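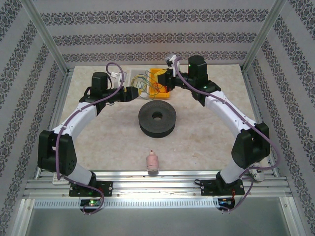 A sorting table at the Jondov workshop, with wire in the two bins and a spool in front of them.

About Jondov

Jondov is a supplier of sorted and re-spooled hookup wire, empty spools and small workshop goods. We serve technical schools, repair shops, model makers and independent builders who need wire in modest quantities and in a particular color. Our workshop and stockroom are located in the Millet Building in Sterau, where all sorting, winding, labeling and packing is carried out.

Our Work

Much of the wire that reaches us is surplus. It comes from manufacturers that have closed a product line, from schools that have replaced their teaching kits, and from shops that have changed owners. It seldom arrives in good order. Lengths of different colors are commonly mixed in the same carton, and many have been pulled from their original spools and left in loops.

Our staff separate this material by color and by thickness. Wire is placed in open bins at the sorting table, where tangled lengths are loosened by hand before they are measured. We do not pull a tangle tight in order to free it, as this can stretch the conductor and mark the insulation. Lengths that cannot be freed without damage are cut at the knot and sold as short pieces.

The bins in the picture are of two kinds, one translucent and one yellow-orange. Green, teal and yellow wires run from the first into the second, and thin red wires lie low in the yellow-orange bin. Mixed lots of this type are a regular part of our intake and are accepted in any quantity above the minimum stated on our intake form.

After sorting, each length is inspected for cuts, flattened sections and stiff insulation. Sound lengths are measured and either wound onto a spool or tied in a flat coil. Each item then receives a label giving the color, the gauge, the length and the lot number. The lot number allows us to trace any item back to the carton in which it came to us, and customers are asked to quote it in all correspondence.

Our Range

The current catalog lists 247 items. The greater part of these are single-color wires in solid and stranded form, offered in coils and on spools. The remainder are short-length assortments, empty spools, labels, coil ties and storage bins.

Empty spools have become an important part of our business. Customers use them for wire, cord, ribbon and filament, and several schools order them each fall for classroom storage. We sell large spools singly and small spools in packs of 40. Used spools are cleaned, checked for cracks at the flange and the center hole, and sold at a reduced price. Our listings state clearly whether a spool is new or used.

Short-length assortments are intended for teaching. A standard assortment contains pieces long enough for simple circuits on a practice board. The colors in each assortment vary with the stock on hand. Customers who require a fixed set of colors should order the classroom assortment, for which a longer preparation time applies.

History

Jondov began as a mail-order spool dealer operating from a single room in the Millet Building. Wire was added to the catalog after a number of customers asked whether we could supply the spools already filled. The first wire lots were wound on a hand crank, and we continue to use hand cranks for short runs and for delicate insulation.

As the volume of mixed surplus increased, the company took over the adjoining room and divided its work between a sorting area and a winding area. In October of that year the stockroom was moved to the ground floor, which provides direct access to the loading door and removed the need to carry full cartons up the stairs.

We later acquired the stock and customer list of Cestia, a small dealer in colored cord and craft wire. The Cestia name has been kept for our line of craft products, which are packed separately and carry their own labels. Craft wire sold under this name is not rated for electrical use and should not be used in circuits.

Schools and Training Programs

At present 109 schools and training programs hold accounts with us. School accounts may order against a purchase order and may return unopened items through the end of the term in which they were bought. We also accept surplus wire from account holders. Material sent to us should be free of plugs, boards and batteries, and should be packed in a closed carton with the account number written on the outside.

Small groups may visit the workshop by prior arrangement. A visit covers the intake shelves, the sorting area and the winding area, and includes a short session in which students sort and coil a mixed lot for themselves. Closed-toe shoes are required. Food and drinks may be kept in the front office during the visit.

Standards

Every spool leaving the workshop is measured during winding and checked a second time at packing. Where the length supplied is shorter than the length on the label, we will replace the item or refund the purchase price, at the customer's choice. Color names follow the printed chart enclosed with each first order. Because surplus wire comes from many sources, small differences in shade between lots should be expected, and customers who need an exact match are advised to order the full quantity from one lot.

Offcuts too short for the assortments are collected and sent for metal recovery. Cartons in good condition are used again for outgoing orders, with the earlier labels covered.

Ordering and Contact

Orders may be placed through the catalog pages of this site or by mail to the Sterau address. In-stock items are normally shipped within 2 business days. Orders for wire wound to a requested length take longer, and the expected shipping date is confirmed in writing before payment is taken.

The counter in the Millet Building is open for the collection of prepaid orders. Customers are asked to bring their order number. Items cannot be selected from the stockroom shelves in person, but samples of wire may be viewed at the counter on request.

Questions about lots, returns and school accounts should be sent through the contact form, with the relevant lot or account number included.

Page last updated 11/9/22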